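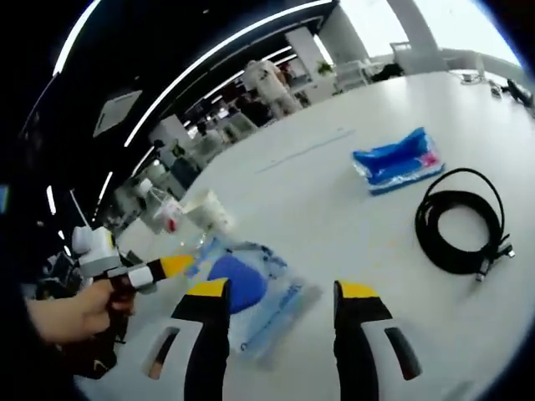
*Figure 4. A clear plastic bag with blue printing along its edges, and a rounded blue item inside it.*

### 4.2 What people think the bag is for

I went into this part of the study expecting to talk about recycling, and I came out with pages and pages on storage. I'd asked each household in Allbridge to keep a diary of the thin plastic packaging that came through the door, and what I wanted to know was when a bag stops being packaging and turns into rubbish. Most people had never thought about it (why would you?), but once they started writing they were hard to stop!

Take the item still sitting in its bag, as in Figure 4. My diary keepers called this "not started yet", and they were surprisingly firm about it. Guilan Luo and I coded 200 diary entries between us, and we kept running into the same idea: a bag that's still wrapped round something is part of the thing. Once the thing comes out, the bag gets a short spell on the worktop or in a drawer, and then somebody decides. I've called this spell the "pause", after a phrase in Tincuța Toma's earlier work on jam jars, though she uses it a bit more strictly than I do.

The pause was longest in homes with a drawer set aside for bags. One man had kept a bread bag since May and was quite put out when I asked whether he meant to use it. "It's a good one," he wrote, and underlined it. Crinkly bags did worse than soft ones, and I think noise matters here, although I only have 2 entries that say so outright and I wouldn't want to lean on them.

Printing on the bag came up less than I'd hoped. Shuzhen Yao found that shoppers in her sample read disposal labels before buying, but mine hardly mentioned labels at all. We may simply have asked at different moments, and I come back to this in Section 5.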